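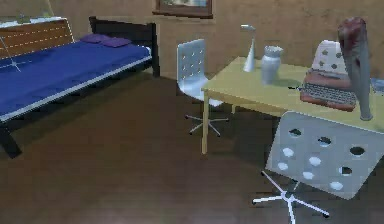 A simulated bedroom with a bed, a desk and two swivel chairs, rendered by computer. Rooms of this sort are used to rehearse household chores.

Household chore automation is the effort to build machines that can take over the everyday work of keeping a home, such as making beds, clearing desks, folding laundry, washing dishes and putting things back where they belong. It overlaps with shop-floor automation, and the two fields have borrowed from each other for as long as either has existed, but the home has proved by far the more stubborn of the pair. As of 20 October 2020, the machines most people would recognize as household robots did a single job each, and most of those jobs involved the floor.

Background

Factories took to robots early, and it is easy enough to see why. A part arrives at the same spot, facing the same way, and the arm that picks it up can repeat one motion all day long. A home offers very little of that comfort. Chairs wander away from the desk, pillows end up on top of one another, and a family may keep a lamp, a jar and a typewriter on the same tabletop without giving it a second thought (and quite right too, it is their tabletop). A machine sent in to dust that desk has to know which things may be lifted, which should only be nudged, and which are best left alone.

The engineer Reinhold Frerichs, in a survey that is still passed around among students, sorted chores into four families: floor work, surface work, cloth work and kitchen work. He considered the first largely solved and the third the furthest off. Later writers have quarreled with his borders, especially over bed making, which he filed under cloth work although a good half of the trouble lies in getting around the bed in the first place.

Practice in simulation

A great deal of the learning now takes place inside computer-rendered rooms. A simulated robot can bump a desk or drop a jar over and over at no cost to anyone, and the furniture can be moved between attempts so that the machine does not simply memorize one layout. The Valisis room set, put together by Marloes Mertens and Apolinar Bermúdez, contains 14 furnished rooms, among them bedrooms, studies and kitchens, and each can be rearranged before a trial begins.

The usual complaint about simulation is that it is too polite. Rendered sheets tend to be stiff or are treated as part of the mattress, and rendered floors have no crumbs, cords or sleeping cats. Swivel chairs are a well-known headache of their own, with their thin spreading legs that a sensor can miss and their habit, in real life, of rolling off when touched. Mertens has written that a robot which tidies a simulated bedroom perfectly should be thought of as having passed the written part of its driving test, with the road part still to come.

Trials in homes and workshops

The Drurkdale trial, which began in January, placed a wheeled machine with one arm, the Lemeck, in four lived-in homes. It was asked to clear a desk, push in a chair and straighten the pillows on a bed. Clearing a desk took it about 30 minutes on average, and residents mostly described it as pleasant company but slow. Hamish Paterson, who wrote up the results, noted that it did best with sturdy, upright objects and worst with anything soft, and that it usually asked for help when two things were touching.

On the shop floor the picture is brighter. The Birkett bench, designed by Costel Mihăilă for small repair shops, returns hand tools to marked places and sweeps the work surface at the end of a shift. It manages this partly by cheating a little, in the friendliest sense of the word: every tool has its own outline on the bench, and anything the machine does not recognize goes into a tray for a person to sort out.

Open questions

Whether a general household machine is close at hand remains a matter of lively disagreement. Frerichs expected single-purpose devices to go on multiplying for a long while yet, while Bermúdez has argued that one capable arm on wheels would be cheaper in the end than a closet full of gadgets. Both accept that cloth handling, safety around small children and the plain matter of price are still unsettled.

See also

Bed making
Domestic robot
Motion planning
Robot simulation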